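Plumgate Walking Villages Project
Second progress report to the Bonmont Fund
Prepared by Noémie Paquette, project lead
2018-01-11

Summary

This report covers the period from the August launch meeting to the end of December. The project is setting up a signed walking route between the hill villages above Plumgate, with a printed guide, a small website and a scheme for places to stay and eat along the way. The route is walkable from end to end, the guide is in second draft, and the accommodation scheme is behind schedule. Spending is slightly under budget. We ask the Fund to agree one change, set out under Changes requested.

The route

The full route now links 12 villages. Our application named the same villages but in a different order. The old order sent walkers down to the valley road twice, and on the second occasion left them with a long climb late in the day. The new line stays on the upper track after Helura and drops only once, at the mill bridge. It is slightly longer but easier to follow.

Two landowners have signed access agreements. A third has agreed by letter and wants the gate moved before he signs, which we think is fair. The gate will be moved once the ground is dry enough to dig. Until then walkers can use the lane, and the draft map shows it.

Waymarking is finished between Plumgate and Helura and between Helura and the mill bridge. The upper section is still marked with temporary posts. We had a problem with the first batch of discs, where the yellow faded badly over the autumn, and the supplier has replaced them without charge. The old town walls at Plumgate are listed, so signs there have to be free-standing. The first free-standing sign was put up by the east gate in November and the others are on order.

The drinking fountain in the square at Helura has been tested and can be shown on the map. The one by the chapel above the mill bridge failed its test and is marked as not for drinking.

The guide

The guide describes each village on a double page, with a short history, what to see on foot, where to eat and how to leave by bus if the weather turns. All of the texts have been written. Readers of the first draft told us that the history sections were too long and that opening times were hard to find. We have cut the history by a third and moved practical details to the top of each page.

The church at Helura was described in the first draft as twelfth century. The parish records support this only for the tower, and the text has been corrected. The dates given for the Plumgate market hall were also wrong and have been changed.

We plan to print 700 copies in English. A French edition was in the original plan and the translation is under way. The print quotation received in October holds until the end of March.

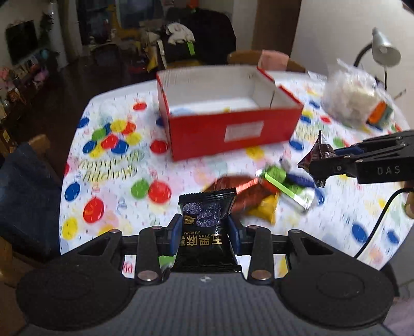

Food and drink along the route remains the weakest part of the project. Several of the upper villages have no shop, and the café at the mill bridge closes outside the main season, so walkers need to know before they set out that they must carry something. Each village page now has a line saying what can be bought there and on which days. Where a village shop does stock things for walkers, we have asked that at least some of it be small and sealed, on the scale of a single black packet of dark, speckled sweets with gold Chinese lettering, so that it goes in a coat pocket and the wrapper can be carried out again. Litter was the main worry raised by residents at the launch meeting, and the guide asks walkers to take all packaging down with them. Bins will not be provided on the upper track, as there is no collection there.

The bakery in Helura has agreed to open an hour earlier on Saturdays from spring, on a trial basis. The inn at Plumgate will make up packed lunches if they are ordered the evening before.

Places to stay

We said in the application that 18 households and small hotels would be signed up by the end of the year. We have not reached that number. Owners are generally willing, but many were put off by the registration form, which asked for insurance papers and a floor plan at the first stage. We have split the form into two parts. The first is a single page, and the second is only needed once an owner has decided to go ahead. Replies have picked up since the change was made in early December.

The longest gap without a bed is between the mill bridge and the top village. The old schoolhouse could be used as a simple hostel in summer, and the council has let us look round it. The roof is sound. The wiring is not, and the cost of putting it right is outside this grant. We will report on it separately if the council wishes to take it further.

Test walks

Five test walks have been held, all led by Paquette. Groups were kept small and the walks were open to residents and to members of the regional walking club. The longest was the two-day walk in October, in poor weather, when one group missed the turning above the chapel. A second temporary post has been placed there. Most of those who came said they would walk the route again. The most common complaint was about the bus back to Plumgate, which leaves too early for anyone walking at an ordinary pace. We have written to the operator and are waiting for a reply.

Budget

Spending on signs is as planned. Spending on the guide is below plan because printing has moved into this year. Travel costs are over by about 5 per cent, owing to extra visits to landowners. The statement of accounts is attached, with receipts.

Changes requested

We ask the Fund to allow the unspent part of the launch publicity line to be used for permanent posts on the upper section. The total grant would not change.

Work to be done before the next report

Move the gate and obtain the third access agreement.
Replace temporary posts on the upper section, subject to the Fund's approval.
Send the English guide to print before the quotation runs out.
Complete the French translation and have it checked by a second reader.
Bring the accommodation scheme up to the number promised.
Put the route map and bus times on the website.

The next report will be sent after the spring test walk.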